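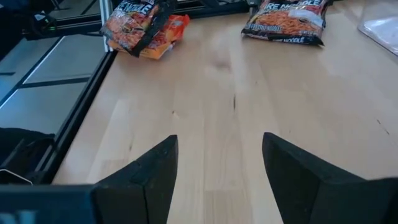 # Clarkska household words

A word list of everyday household terms in the Clarkska dialect, collected from speakers and from old letters. Each entry gives the local word, a plain English meaning, the part of the village it came from and at least one sentence showing how the word is used.

Compiled by Arūnas Šimkus and Heidrun Riedl. Last changed on Wednesday, October 9, 2024.

## What is in the folder

| File | Contents |
|---|---|
| `words.csv` | the main list, one row per meaning |
| `sentences.csv` | example sentences, linked to the list by `word_id` |
| `sources.csv` | speakers (by code) and letters |
| `spelling.md` | how we write the sounds |
| `changes.md` | what was altered and when |

All the files are plain text in UTF-8. If accented letters come out as rubbish in your spreadsheet, import the file instead of double-clicking it and choose UTF-8 in the import window.

## Columns in words.csv

- `word_id` – a number that never changes, even if the spelling does
- `word` – the form we settled on
- `other_forms` – spellings found in the letters, separated by semicolons
- `meaning` – in English, kept short
- `topic` – kitchen, washing, heating, yard, cloth, illness or other
- `area` – upper, lower or both
- `source` – one or more codes from `sources.csv`
- `sure` – 1, 2 or 3, explained below

A word with two unrelated meanings gets two rows and two numbers. A word whose meanings shade into each other gets one row. We did not always agree on which was which, and where we changed our minds the old number has been left blank and not used again.

## How sure we are

**3** means that at least two speakers used the word without being asked for it, and meant the same thing by it.

**2** means one speaker used it, or several recognised it when we read it out.

**1** means it is only found in the letters. The meaning is our reading of the sentence around it and may be wrong. There are over 100 of these. Please don't quote them without the number attached.

## Where the words came from

We spoke to 16 people, all of whom grew up in the village. Most conversations took place in the speaker's own kitchen, which helped, as people could open a cupboard and name what was in it. The yard words are thinner for the same reason. We meant to go back in better weather and ask about tools and fences, and have not done so yet.

The letters are from the Eder family and were lent to us for copying. They deal mostly with money, weather and illness. Names, debts and anything medical about a named person have been taken out of the sentences. The full copies are not in this folder and we can't send them out.

Speakers are listed by code only. The code gives the half of the village and nothing else. Some of them would have been happy to be named, but in a place that size naming a few makes it easy to work out the rest.

## Spelling

There is no agreed way to write the dialect. Older writers borrowed the spelling they had learnt at school, so the same word may turn up in three forms in one letter. We write what we heard in the lower village and put anything else under `other_forms`. Long vowels are doubled. Stress is marked only where it isn't on the first syllable.

Upper village speakers have told us, fairly, that this makes their own speech look like the odd one out. Heidrun would like a separate column for it. Arūnas thinks it should wait until the yard words are done.

## Known problems

- `topic` is uneven. Bread words are under kitchen, but the words for the bread oven are split between kitchen and heating.
- Some meanings were first written down in German and then put into English. A few still read stiffly.
- Words for cloth rely heavily on a single speaker who used to sew for a living. She knew far more of them than anyone else, and they may never have been in common use.
- *brokine* appears twice, once for the scrapings of a pan and once for a short-tempered person. Both are right.
- *jelero* is marked 1 for now. It turns up in the letters next to soap and next to lamps, and we can't say what it was.
- Swear words are left in. They have no topic of their own and are filed under other.

## Using the list

You may copy, print and change the list for any purpose as long as you say where it came from and keep the `sure` column. For teaching, you are welcome to leave out whatever you like.

There are no sound files. Several speakers agreed to be recorded for our notes but did not want their voices passed on.

## Corrections

Send corrections to either of us, with the `word_id` if you have it. If you or your family used a word differently, tell us which half of the village they lived in, and give a whole sentence if you can remember one. New words are added once a year, in October, and small mistakes are put right as they come in.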